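Chopsticks, grippers and one sore thumb

I've had a lot of mail since I mentioned that we've been teaching a robot to put away the silverware, and most of it boils down to "what went wrong?" Plenty! You hold a gripper in each hand and do the chore yourself, over and over, and the recording goes off to train the arm. Spoons were fine. Chopsticks were a whole different story.

The trouble started on a Saturday. I had a chopstick nicely upright in one gripper, squeezed a little harder to be on the safe side, and it shot out across the table like a watermelon seed. Kristóf Lengyel was sitting opposite and it went right past his ear. We laughed, and then I did it again five minutes later and we stopped laughing. Now we wear glasses, the plain safety kind from the hardware store, and nobody sits across from the person holding the grippers.
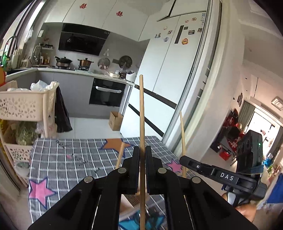 One stick to each gripper, tips up.

If a stick keeps squirting out, look at where you're holding it. Mine were going wrong right at the ends of the fingers, where a round stick has very little to sit against. Slide it farther in so more of the pad touches it, and close slowly. Stop squeezing when it quits wobbling. I know it feels too loose. Lift it an inch and see.

Wipe the pads, too. I'd been making dumplings the night before and there was still a bit of oil on my hands when I set up (my own fault entirely). A cloth with a drop of dish soap, then a dry cloth, and let them air while you have your coffee. Do the tablecloth while you're at it and shake the crumbs out.

Next problem, the heap. I used to tip the whole basket out and start grabbing from the middle, and that's how I got my thumb. A long handle had worked its way between the fingers, I reached in with my bare hand to pull it free, and my other hand closed the gripper. Ow!

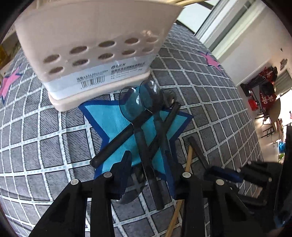

The basket tipped up over the star, with spoons and long handles all in together.

So: open the gripper all the way, set it down, take your hand off it, and then go in after whatever's stuck. Same goes for the gap by the linkage, where the plates come together. It doesn't look like much of a pinch but it'll get a sleeve or a ring. I take my rings off and leave them in a saucer by the sink.

Anything with a point or an edge stays out of the practice pile. We had a skewer in there the first day and I don't know what I was thinking. 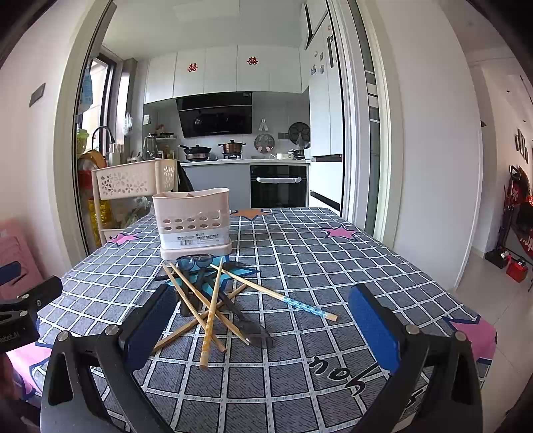
Erzsébet Katona
Kitchen and Home Columnist, Rornside

When the chopsticks end up crossed like jackstraws, take the one on top first, even if another is easier to reach. Pulling from underneath rolls the rest, and that's 2 or 3 on the floor before you've let go of the first. If a stick is lying flat and you can't get under it, nudge it until one end rests on something and pick up from the raised end.

And throw out the bad runs. I wanted to keep mine (they were such a nuisance to do), but Kristóf went through them and pulled 43 where I'd dropped the stick or squeezed it so hard it turned. We did those over in August with the windows open and a fan going. Write down what happened next to each one you pull. "Slipped, oily" is plenty.

My thumb's fine, by the way. The nail is still a little purple.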